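Give the Boring Robots a Longer Slot

I went to the Velevel open day in June because my neighbor had a spare pass, and because I'd read that Varkton was bringing the big one, the machine that stacks crates. It did stack crates. There was a light show and a countdown, and everybody had their phone up (me too, I'm not above it). Ten minutes later I couldn't have told you a thing I'd learned.

So I wandered down the hall, got lost looking for coffee, and ended up at a white table with two arms and a couple of paper cups. That's where I stayed for most of the afternoon, and I want to make a case for it.

The task was about as plain as it gets. Something small goes in a cup, and the arms have to deal with it. Get it out, put it in the other one, tip it over, whatever the person at the keyboard asks for. A paper cup is a nasty thing for a machine! Squeeze a little too hard and it buckles, squeeze too softly and it slides away, and bump the rim and you've lost it. My four-year-old nephew gets all of this for free, and I had never once thought about how much he's doing.

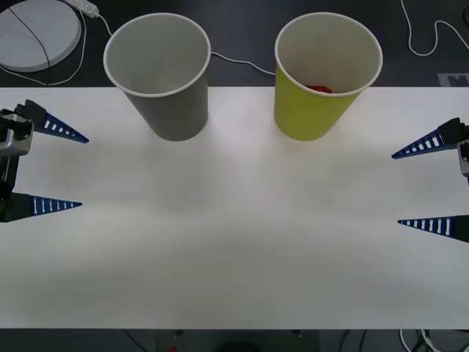 Efraín Apaza, at the keyboard, told me that the cups were the easy part and that he lost more sleep over the waiting, since two arms that both think it's their turn will happily go for the same spot. They had logged 268 tries that week, he added, and he'd learned more from the bad ones.

I loved that, and I wish it had been up on the main stage. We got a polished crate show with 596 seats, and the fellow with the cups got a corner by the restrooms and no microphone. If you only saw the first one you'd go home thinking the whole business was finished and your job was gone by Christmas. After an hour at the second one you'd have a much better feel for where things stand: slow and fussy, and really impressive once you know what's hard about it.

I said so to Jytte Egilsson over the terrible coffee, and she pointed out that sponsors don't pay for fussy. Fair enough. But I watched a bunch of kids stand at that table through one attempt after another – groaning, cheering, giving advice to a machine – and not one of them asked when the crates were on again.

So next year, please, Velevel, put the cups in the big room. Let us see the misses. And move the coffee somewhere I can find it.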